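Lo que queda en el estante del baño

Por Boonsong Wiriya

Cuando llegué a vivir a este país, alquilé una habitación en un piso compartido y me asignaron un solo estante del baño, el segundo contando desde arriba. Pensé que sería suficiente. Traía en la maleta un cepillo, una pasta de dientes y un jabón envuelto en papel. En noviembre del mismo año ya no cabía nada más, y yo no podía decir de dónde había salido todo aquello.

Con esta pregunta fui a ver a Nayeli Jaramillo, que desde hace tiempo ayuda a las familias del barrio de Tondolari a ordenar sus casas. Su taller se llama Vandale y ocupa la planta baja de una antigua mercería. El baño es su especialidad, y ella lo explica con una seriedad que me gustó mucho.

«En la cocina la gente sabe lo que tiene, porque lo come», me dijo. «En el baño se compra por miedo. Miedo de que se acabe el champú un domingo, o de que venga una visita y no haya toallitas.»

Su método empieza siempre igual: se saca todo y se pone sobre una mesa. No dentro de una bolsa ni en el suelo del pasillo, insiste, sino en una superficie donde los objetos se vean separados y se puedan tomar en la mano uno por uno. Prefiere una superficie cubierta con tela o con moqueta, así los frascos no resbalan y no hacen ruido. Las cosas quedan mezcladas, unas de pie y otras tumbadas, y en ese desorden, según ella, se empieza a pensar.
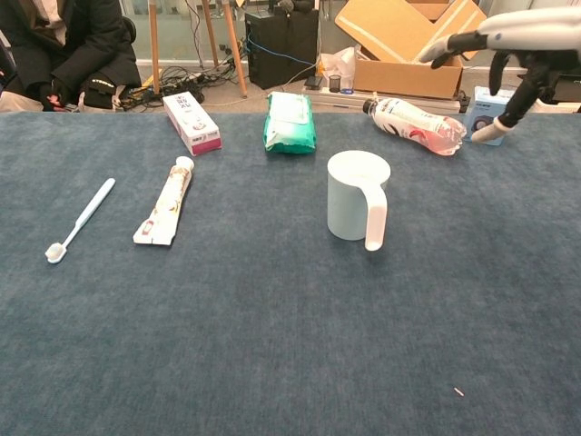
Pasta de dientes, toallitas, un vaso azul claro: los objetos del baño, fuera de su estante.

El vaso merece unas palabras. En la casa de mi abuela, en Kaewkla, cada persona tenía un vaso para enjuagarse la boca, y el mío era de metal, con un golpe en el borde. Un vaso de plástico con asa me parece más amable para los niños y también para las manos mojadas. Nayeli recomienda que cada uno tenga el suyo y que se seque boca abajo por la noche. De los cepillos guardados en vasos con agua en el fondo prefiere no hablar durante la comida.

Con los tubos es más tolerante. Ha visto familias discutir por la manera de apretar la pasta y nunca toma partido. Solo pide que haya un tubo abierto y no más. En una casa de Justthorpe, la urbanización que está al otro lado del río, encontró 149 productos en un baño sin ventana. La dueña quiso conservar 96. Nayeli no protestó, aunque a mí me confesó que esa tarde volvió a casa caminando para calmarse.

Las toallitas húmedas son otro capítulo. El paquete abierto se seca si la solapa no cierra bien, y entonces nadie lo usa y nadie lo tira. Ella lo guarda acostado, con la solapa hacia arriba, y escribe el mes de apertura con rotulador en una esquina. Las cajas pequeñas de cartón, en cambio, conviene mirarlas por dentro antes de decidir: muchas veces están vacías, o contienen un prospecto y una tapa que no corresponde a nada.

Le pregunté qué hace con las botellas empezadas. Me respondió que las pone juntas, en la parte delantera, y que las nuevas no entran en el baño hasta que las otras se terminan. Parece una regla de cuartel, pero la he seguido durante dos meses y mi estante respira.

Antes de irme, Nayeli me enseñó el baño del taller. Había un jabón, una toalla gris y una planta que necesitaba agua. Le pedí permiso para regarla y ella me acercó un vaso.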